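Speaker notes: The afternoon the arm went the wrong way
Sheena Shearer, Ziritz
Grendham robotics users' meeting, August 2025

Slide 1 – title
Say who I am. I look after the recording side at Ziritz: people do a job at a desk, we record how their hands move, and later an arm does the motion again. Ruaridh Cowie runs the arm cell and is in the room, so hard questions about the arm can go to him.
Nobody was hurt. Say that early, people sit there waiting for it otherwise.

Slide 2 – what happened
July, after lunch. Ruaridh was replaying a recording on the arm, a plain desk job: reach out, take hold of a soft item, lift, put it down. The reach was fine. At the point where it should have lifted, the arm turned its wrist over and drove down into the table. The force limit tripped and it stopped. One broken finger on the gripper, one dented table top.
Ruaridh was outside the guard with his hand near the stop. He didn't press it. The arm had stopped before he'd decided to, and he'd like me to say that.

Slide 3 – how we record
Most of you know this, go quickly. Each side has its own cube with printed markers on the faces. The camera looks down from the head. Software finds the faces, works out where each cube is and which way up, and writes a track for the left and a track for the right.

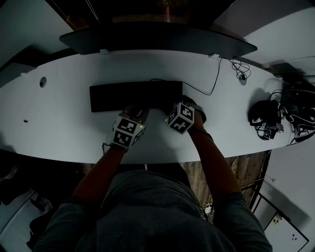
At the recording desk, a marker cube on each side.

Point out the printed patterns. Every face has its own pattern and the software has a table that says which pattern belongs to which face of which cube. Keep that table in mind for slide 5.
If asked about light: we record in ordinary room light, some of it poor. That matters a bit but it isn't the main cause.

Slide 4 – what we thought it was
Spend two minutes here, no more.
First guess was the arm. Ruaridh ran the joint checks and they passed.
Second guess was a dropped frame in the recording. We looked at the timing and there were no gaps.
Third guess was mine, that the person recording had knocked a cube loose. I asked Inês Fonseca, who had made the recording, and she said no. I asked her again the next day, which I shouldn't have done. She was right both times.
Click to the plot. The left track is smooth, then jumps half a turn in a single step, stays there for 30 frames, then jumps back. No hand does that.

Slide 5 – the cause
We had replaced a worn cube. The new one was printed from an older drawing, and two of its faces had their patterns the other way round compared with the table. With the usual faces towards the camera you'd never know. Tip the cube so that one of the wrong faces is the best one in view, and the software believes the whole cube has been flipped over.

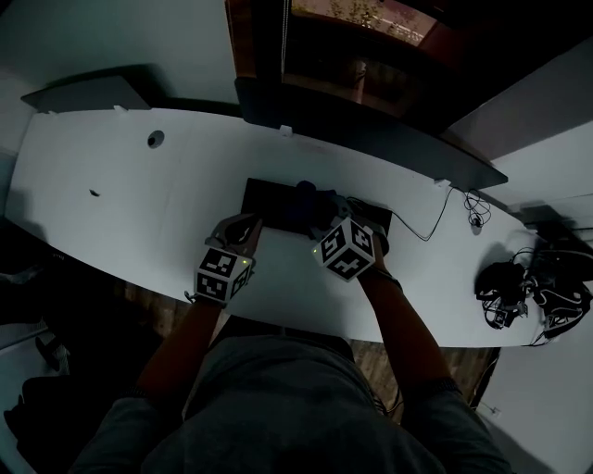
The tilt depends on the job. Typing hardly turns the wrist, so those recordings came out clean and we took that as proof the new cube was good. Picking up something soft makes people roll the hand inwards, and that's when the wrong face comes round.
Barış Çetinkaya found it with a ruler and a printout. He held the cube next to the drawing and read the faces off one by one. It took him 20 minutes, after we'd spent most of a week on the software.

Slide 6 – how far it had spread
We had 1,358 recordings on the disk made since the cube was changed. We ran a check over all of them for turns faster than a wrist can make. 9 failed. Ruaridh had been working down the list in order and the one that hit the table was the first bad one he came to.
The bad ones are kept in a separate folder, marked not for replay. We use them to test the checker.

Slide 7 – why nothing caught it
Go slowly.
The replay software, Sallura, limits the speed of the arm. It did slow the jump down. What came out was a steady, tidy motion into the table, and it looked deliberate on the screen.
There was a check for missing markers. These markers weren't missing.
The drawing had no version number on it. I made that drawing.

Slide 8 – what we changed
Drawings now have a version, and it's printed on the cube.
A new cube gets turned through every face in front of the camera before anyone records with it. Effie Swanson wrote the script and will share it, ask her at the break.
Fast turns are checked when the recording is saved, and again before replay.
First replay of any recording is done with the table lowered and no item on it. Morrison, who supplied the cell, asked for this and we agreed.

Slide 9 – still open
The speed limit still smooths over bad data. We'd like it to stop and refuse, but where to set that without stopping good recordings isn't settled. If anyone here has a number that works for them, I'd like to hear it.
Leave the plot up during questions.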